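**Workshop notebook – equipment planning, manipulation bench**
**March, entry begun 9:40 a.m.**

Purpose of this entry: to record the reasoning behind the equipment request for the coming budget year, so that the figures submitted to the faculty office can be traced. The draft request is due before the end of the month. Colleagues are asked to write corrections beneath the relevant paragraph and to initial them.

## 1. Current position

The bench arm remains serviceable. The controller was returned from Motden in the spring with new firmware and has not faulted on start-up. The gripper fingers were re-padded at the same time. Neither item is proposed for replacement in this cycle.

The matters under consideration are, in order of urgency:

- cable management along the arm and at the wrist
- the wrist camera and its mount
- the work surface
- spares, including finger pads and connectors

A second arm was raised at the planning meeting. It has been deferred. The room cannot take it without relocating the compressor, and the electrical work alone would absorb the allocation.

## 2. Cable management

The present cabling was put together over several projects and has never been specified as a whole. Power and signal lines share a route past the wrist, and slack was left deliberately to allow full rotation of the last joint. That slack has become the principal nuisance in wire-handling work. Operators report difficulty telling, from the wrist view alone, which lines belong to the task and which to the equipment. Time is lost at review for the same reason.

Two approaches have been costed.

**Option A – external dress pack.** Ruter supplies a sleeved pack with a sprung return, clamped at the elbow and wrist. The quotation includes brackets for our model of arm. Fitting can be done in-house in an afternoon. The sleeve adds bulk near the wrist, and the clearance to the camera mount would need to be measured before ordering.

**Option B – re-route with in-house clips.** Printed clips, new lines cut to length, a single connector block at the forearm. The material cost is small. The labour is not, and the technician's hours are already committed until the teaching term ends.

My preference at present is Option A, subject to the clearance measurement. Option B should be kept in reserve should the quotation lapse. Ruter holds its prices for 25 days from the date of issue.

## 3. Wrist camera

The existing unit is small and light, which was the reason for choosing it, and it has been reliable. Its weakness is exposure. Under the bench lamps it lengthens the shutter whenever the dark parts of the arm take up much of the view, and any quick movement of the wrist is then lost to blur. Bright reflections burn out entirely. The wrist view during the morning's cable work shows both: grain on the wooden surface smeared into diagonal bands, a white glare over the dark arm part at upper left, and the thinner wires at the right reduced to faint grey strands. The thick black cable can be followed through its arc. The small tangle near the bottom can be made out as a tangle, and little more than that.

Requirements for a replacement, as agreed in discussion:

1. Global shutter, with manual control of exposure and gain.
2. Mass no greater than the present unit with its bracket.
3. A locking connector at the camera end.
4. Driver support on the bench computer without a change of operating system.

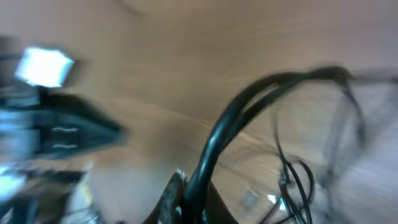
## 4. Work surface and lighting

The wooden surface is sound and there is no case for replacing it. Its strong grain does, however, compete with thin dark wires once the view is in motion. A plain matte mat in a light colour would be inexpensive and could be charged to consumables. It need not appear in the capital request.

Lighting is a separate question. Diffuser panels for the existing lamps should be tried before any new fixtures are requested. Skirnwood has sample sheets available on loan. I have asked for 2, in different weights, to be held at the front counter.

Note for whoever collects them: the sheets mark easily and should be carried flat.

## 5. Spares

Finger pads wear faster in cable work than in block handling, and the last set was ordered only after the old ones had begun to lift. A standing order with Bhardwaj is proposed, with delivery once per term. Connectors for the wrist harness should be added to the same order if Option A is adopted – the existing type is discontinued and the remaining stock in the drawer will not see out the year.

## 6. Proposed allocation

The ceiling for the bench is $3,000, exclusive of tax. This is unchanged from the previous year. The following order of priority is recommended:

| Priority | Item | Supplier | Charge to |
|---|---|---|---|
| 1 | Dress pack and brackets | Ruter | Capital |
| 2 | Replacement wrist camera and bracket | To be determined | Capital |
| 3 | Finger pads, connectors | Bhardwaj | Consumables |
| 4 | Matte mat, diffuser sheets | Skirnwood | Consumables |

Items 1 and 2 should fall within the ceiling together if the camera is bought without the extended warranty. If they do not, the dress pack takes precedence. A better camera pointed at loose cabling would be a poor use of the funds, whereas tidier cabling will help with the camera we have.

Freight has been a recurring omission in our requests. It is to be entered on its own line this year and not absorbed into the unit price.

## 7. Outstanding

- Measure clearance between wrist clamp and camera bracket at full rotation, both directions.
- Obtain a second camera quotation. The procurement office will not accept fewer than 2 for this category.
- Test fixed exposure on the present camera, with the lamps at full, and record the settings here.
- Confirm with Motden whether an external dress pack affects the service agreement on the arm.
- Check the discontinued connector's part number against the drawer label – they did not match at the last stocktake.

**Added 2:15 p.m.** Motden's service desk has replied. External packs are permitted provided no holes are drilled in the arm covers. The Ruter brackets are of the clamp type, so this should present no difficulty. The written confirmation has been filed with the quotation.

**Added 4:30 p.m.** Clearance not yet measured. The long calipers are signed out to the machine shop.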